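Filed under: Old Houses > Floors & Walls > Brick

Last updated in September

Exposed brick next to an old wood floor – what did you do at the edge?

brickandbutter
So I'm finally getting to the fun part of the back room!! The plaster came off one wall and there was gorgeous brick behind it, and the floorboards cleaned up better than I dared hope. Now I'm stuck on the line where the two meet. Baseboard, or leave it bare? The room is 282 square feet, so that edge is a big part of what you notice when you sit down.

GCorrigan
Leave it bare! I did mine two winters ago and I still grin when I walk in. Vacuum the gap, brush the bottom courses with a stiff brush (not wire, it scars the face) and let the wood run right up to the brick.

mortarmaid
Gotta disagree with Gearóid on this one. Bare looks great for a month and then the gap fills with crumbs, grit and one earring. I'd put down a thin strip of quarter round, stained to match the boards. You can always pull it off later.
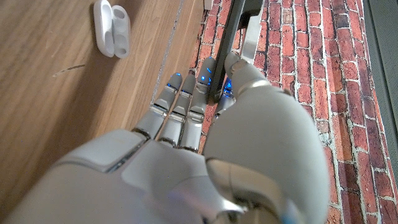 brickandbutter
The color is what I keep going back and forth on. A strip stained to match sounds sensible, but I love how the red of the brick comes right down against that warm brown floor, and I'm scared a third shade would muddy it. Has anybody tried painting the strip instead? I have most of a can of Andent satin left over from the hall.

GCorrigan
Please don't paint it! You've got two lovely old materials there, let them talk to each other.

Bernadette_MacC
Painted mine a soft black and adore it – it reads as a shadow line and you forget there's a strip at all. Cost me 21 dollars for the whole wall. But do seal the brick first or you'll be wiping red dust off it forever. I used the Dokonico matte sealer, two thin coats, and the brick didn't go shiny on me.

mortarmaid
Careful with sealer on an outside wall, old brick needs to breathe. Is this one inside or outside?

brickandbutter
Inside! The kitchen is on the other side of it.

mortarmaid
Oh, then go for it. Try a patch low down behind the couch and live with it a week before you do the rest.

Bernadette_MacC
And tape the floor. Ask me how I know :)

brickandbutter
OK, sealer first, then I'll lay a loose piece of trim down and stare at it over coffee. Still leaning bare, sorry Bernadette!

Recent in Floors & Walls
Best brush for crumbly mortar?
Filling gaps between old boards with rope
Krajčí tile over a sloping kitchen floor
600 grit between coats – overkill?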